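Ce que nos mains apprennent aux machines

Par Roxana Bogdan

Le 7 juin 2023

Je travaille depuis quatre ans dans l'atelier de Fosmont, où nous faisions autrefois du conditionnement à la main : des flacons, des bouchons, des petites boîtes pour la parfumerie et la pharmacie. Le français n'est pas ma première langue et je prie le lecteur de pardonner les phrases un peu raides. Mais je voudrais donner mon opinion sur un changement que l'on décrit souvent de loin, et que nous vivons de près.

En février, la direction nous a réunis pour annoncer que la ligne numéro deux serait automatisée. Elle a employé le mot « accompagnement » beaucoup de fois. Il n'y aurait pas de licenciement avant la fin de l'année, et une partie du personnel serait affectée à une nouvelle activité, appelée projet Seren. Cette activité consiste à faire des gestes. On prend un objet avec une pince tenue à la main, on le déplace, on le pose, on recommence. Les mouvements sont enregistrés, et plus tard un robot doit pouvoir les reproduire. L'objectif fixé pour notre groupe est de 3 000 gestes acceptés par mois. Un geste est accepté ou refusé par un logiciel de la société Kedarau, et parfois par une personne que nous ne connaissons pas.

Je me suis portée candidate. J'avais de la curiosité, et aussi une douleur au poignet droit qui ne me laissait plus dormir. Je le dis parce que l'on oublie trop facilement cela quand on défend l'ancien travail. Visser des bouchons pendant sept heures n'était pas un métier noble que la machine vient nous voler. C'était un travail utile, répétitif, mal payé, et plusieurs collègues l'ont quitté avec une épaule abîmée. Si un robot le fait, je n'aurai pas de nostalgie pour le bouchon.

Ma difficulté est ailleurs. Dans l'ancien atelier, je savais à quoi servait ma journée. Le soir il y avait des palettes, et elles partaient. Maintenant je prends un petit objet et je le remets, sur une table que l'on a couverte d'une nappe pour que la machine ne s'habitue pas seulement aux surfaces grises d'usine. Le lendemain on change la nappe, ou le plateau, et on refait. Il faut aller lentement, mais pas trop. Il ne faut pas hésiter, or je découvre que j'hésite très souvent, et que cette hésitation était justement ce qui m'évitait de casser les flacons.
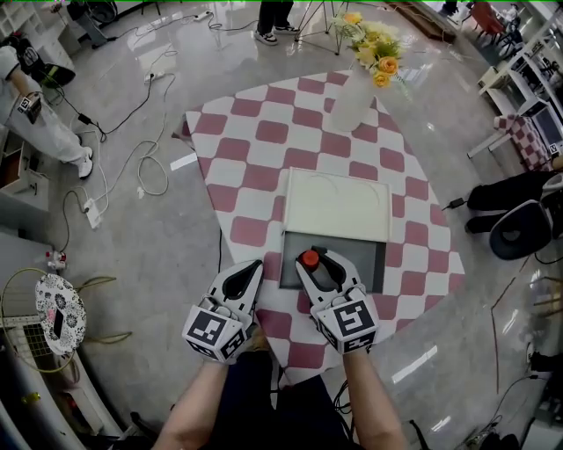 Chaiyaporn, avec qui j'en ai discuté longuement à la pause, n'est pas d'accord avec moi. Il trouve que je regrette une fierté que nous n'avions pas, que sur la ligne tout le monde regardait l'horloge, et que pour la première fois on lui demande comment il fait une chose au lieu de lui demander combien il en a fait. Il m'a dit aussi que, si nous refusons de montrer les gestes, d'autres les montreront à notre place, moins bien et pour moins cher.

J'ai réfléchi à cette réponse pendant plusieurs jours. Sur le premier point, je crois qu'il a raison en partie. Quand un chef de ligne passait, il ne s'intéressait pas à ma façon de tourner le poignet. Aujourd'hui des ingénieurs nous posent des questions précises : pourquoi approcher la pince de côté, pourquoi attendre avant de fermer. C'est une forme de reconnaissance, et je ne veux pas la mépriser.

Sur le deuxième point, je ne peux pas le suivre. Que d'autres acceptent de mauvaises conditions ne rend pas les nôtres bonnes. Nous touchons une prime de 94 euros par mois pour cette activité. Le geste que j'enregistre, lui, sera copié sans limite, dans des ateliers où je n'entrerai jamais. Notre contrat dit que les données appartiennent à l'entreprise. Il ne dit rien de ce qui arrive ensuite, si elles sont vendues, à qui, pour quel usage. J'ai posé la question par écrit et l'on m'a répondu que c'était une bonne question.

Je ne demande pas que l'on arrête les robots. Je demande des choses assez modestes. D'abord, que le savoir-faire des opérateurs soit nommé dans le contrat comme une contribution, avec une rémunération qui dure autant que l'on s'en sert. Ensuite, que la formation promise commence pendant que nous avons encore un poste, et non après. Il y a 200 personnes sur le site et, à ma connaissance, aucune date de formation n'est affichée. Enfin, que l'on nous montre le résultat. Je n'ai encore jamais vu le robot qui apprend de moi. J'aimerais savoir s'il tient le bouchon comme je le tiens, ou comme Chaiyaporn, qui serre toujours trop fort.

Il y a encore la question de la fatigue, dont on parle peu. Les pinces ne sont pas lourdes quand on les prend le matin. À la fin d'une séance, les avant-bras sont durs et l'attention baisse. Or le logiciel compte les gestes acceptés, il ne compte pas les refusés, qui ont pourtant demandé le même effort. Nous avons obtenu une pause supplémentaire l'après-midi – il a fallu trois réunions pour cela. Le quota mensuel, lui, n'a pas bougé. Les élus du personnel demandent qu'il soit ramené à 2 000, et la prochaine réunion sur ce sujet est prévue avant les congés d'été. J'y serai, avec mes notes.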